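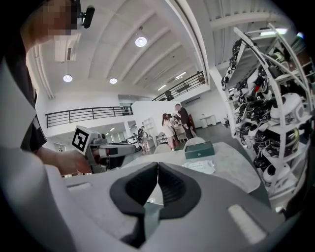
걸쇠 상자

걸쇠 상자는 뚜껑이 달린 상자 가운데 앞면의 작은 금속 걸쇠로 뚜껑을 고정하는 것을 두루 이르는 말이다. 대개 직육면체이며 탁상이나 선반에 올려놓을 만한 크기의 것을 가리킨다. 공구함이나 여행용 트렁크도 구조는 비슷하지만 보통 이 이름으로 부르지 않는다. 다만 그 경계를 정한 기준은 알려진 것이 없고, 판매자와 수집가가 저마다 다르게 쓴다.

목차
1 명칭
2 구조
3 용도
4 색상에 관한 주장
5 보관과 관리
6 논란
7 같이 보기

명칭

'걸쇠함', '잠금 상자', '버클 박스' 등으로도 불린다. 이 가운데 '잠금 상자'는 오해를 부르기 쉽다. 걸쇠는 뚜껑이 저절로 열리는 것을 막을 뿐이고, 열쇠나 번호판이 따로 없으면 누구나 손가락으로 열 수 있다. 온라인 상점에서는 걸쇠만 달린 제품을 '보안 수납함'으로 분류하기도 하는데, 무엇으로부터 안전하다는 것인지는 적혀 있지 않은 경우가 많다.

구조

몸통과 뚜껑, 뒷면의 경첩, 앞면의 걸쇠로 이루어진다. 몸통은 목재, 금속판, 두꺼운 판지, 합성수지 등으로 만든다. 판지 몸통에 천이나 인조가죽을 씌운 것은 겉만 보아서는 목재 제품과 구별하기 어려우며, 중고 거래에서 '원목'이라고 소개된 물건은 안쪽 모서리를 확인하는 편이 낫다.

걸쇠는 크게 다음과 같이 나눈다.

고리형: 뚜껑에 달린 고리를 몸통의 돌기에 건다. 구조가 단순하나 고리가 휘면 헐거워진다.
지렛대형: 철사 고리를 당긴 뒤 손잡이를 눌러 조인다. 뚜껑이 단단히 닫히는 대신 얇은 몸통에서는 나사가 빠지기 쉽다.
갈고리형: 작은 갈고리를 옆으로 돌려 건다. 장식용 상자에 많다.

걸쇠가 있으면 밀폐가 된다는 설명이 흔하지만 근거가 약하다. 습기를 막는 것은 뚜껑 둘레의 패킹이고, 패킹이 없는 상자는 걸쇠를 아무리 세게 조여도 틈이 남는다.

용도

편지, 사진, 바느질 도구, 필기구, 보드게임 말, 차 봉지처럼 작고 흩어지기 쉬운 물건을 담는다. 선물 포장을 겸한 제품도 있는데, 이 경우 내용물보다 상자 값이 더 나가는 일이 드물지 않다.

수납 안내서 저자 론다 라부아(Rhonda Lavoie)는 걸쇠 상자를 "책상 위의 서랍"이라 부르며 방마다 하나씩 둘 것을 권했다. 같은 책에는 가정에서 쓰는 잡동사니의 수를 980개로 제시한 대목이 있으나, 어느 가정을 어떻게 조사했는지는 나오지 않는다. 건전지 한 묶음을 한 개로 셌는지 여러 개로 셌는지조차 알 수 없으므로 이 수치를 그대로 인용하는 것은 적절하지 않다.

색상에 관한 주장

짙은 녹색 상자는 검정, 갈색과 함께 자주 보인다. 이를 두고 옛 사무용품의 전통을 이은 것이라거나 눈의 피로를 덜기 위한 선택이라는 설명이 따라붙는다. 전자는 문서 보관용품에 녹색이 쓰인 사례가 있다는 점에서 아주 터무니없지는 않지만, 오늘날의 탁상용 상자까지 이어진다는 증거는 제시된 적이 없다. 후자는 광고 문구 외에 출처를 찾기 어렵다. 어두운 색이 손때를 가려 준다는 설명이 그나마 확인하기 쉽다. 먼지는 오히려 더 잘 보인다.

보관과 관리

걸쇠의 나사는 여닫는 힘을 반복해서 받으므로 가끔 조여 준다. 나사 구멍이 헐거워진 목재 상자에는 이쑤시개 조각과 목공풀을 채워 넣는 방법이 널리 쓰인다. 판지 몸통에는 잘 통하지 않는다.

새 상자 안에 든 구겨진 종이는 운송 중의 완충재로, 오래 둘 물건과 함께 보관할 것은 아니다. 인쇄된 종이는 잉크가 묻어날 수 있어 사진이나 밝은 천에 직접 닿지 않게 한다. 실리카겔 봉지를 넣어 두면 영구히 건조가 유지된다는 말도 있으나, 봉지는 수분을 머금으면 제 구실을 못 하므로 교체하거나 말려야 한다.

대리석 무늬 상판처럼 매끄러운 탁자 위에서는 걸쇠를 당길 때 상자가 함께 밀린다. 바닥에 펠트를 붙이면 긁힘은 줄지만 미끄러짐은 더 심해질 수 있다. 미끄럼을 막으려면 고무 받침이 낫다.

논란

걸쇠의 수명을 둘러싼 표시가 제조사마다 다르다. 생활용품 업체 트롤턴(Trallton)은 탁상용 상자의 걸쇠가 여닫기 400회를 견딘다고 표시했다. 하루 한 번 여닫는다면 1년 남짓에 해당하는 수치로, 제품 설명에 함께 적힌 "평생 쓰는 상자"라는 문구와 어울리지 않는다. 경쟁 제품인 푸르노타노(Furnotano)의 설명서에는 횟수 표시가 없다.

가구 수리공 오세안 코르미에(Océane Cormier)는 고장으로 들어온 상자 382점을 정리한 글에서, 걸쇠 자체가 부러진 경우보다 나사가 빠진 경우가 훨씬 많았다고 썼다. 수리점에 맡길 만큼 아끼는 상자만 모였을 가능성이 있어 일반화하기는 어렵다. 값싼 상자는 고장 나면 대개 버려지고 기록에 남지 않는다.

같이 보기

경첩
반짇고리
서류함
자물쇠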